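Trurance Workroom: Bins, Benches and Small Things

Posted March 5, 2025

This is our March update on the Trurance workroom, where odds and ends get sorted before they go out to the shelves. The building has 32 shelf bays along the back wall, and most of what ends up on them passes through a bin first. Loose items go in together, whatever they are, and get separated by kind later in the day.

We use metal bins for this. Plastic ones were tried for a season and the corners split. The metal gets scuffed within a week or two, and after that it looks much the same for years. A bin goes on a tabletop so that people sorting by hand don't have to bend down to it.

Mixed bin on the wooden tabletop. Hairbrush along the left wall, bristles facing right, with the yellow tape measure close beside it and a round red-orange fruit near the front. 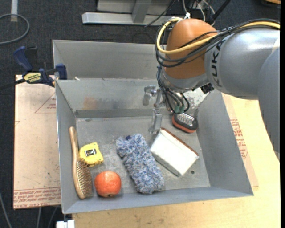

Xavier wrote in to ask whether brushes should have a tray of their own, as the bristles pick up lint from everything else that goes through. At the Stusia store they keep brushes apart from the start and wipe the handles with a dry cloth.

We may try that. For now brushes go to bay 20, handles toward the aisle — easier to pick up, and the bristles don't get pressed against the shelf. Tape measures go to bay 32 with the rulers and levels. Check that the tape is fully wound in and the lock works before putting one away.

Fruit doesn't go to a bay at all. It goes to the bowl by the kitchen door, and anything soft goes to compost the same day.

Labels for the bays come from Brinorer in rolls of 500. The new roll is in the top drawer. Please write the bay number first and the item second, in block letters, and stick the label on the front lip of the shelf.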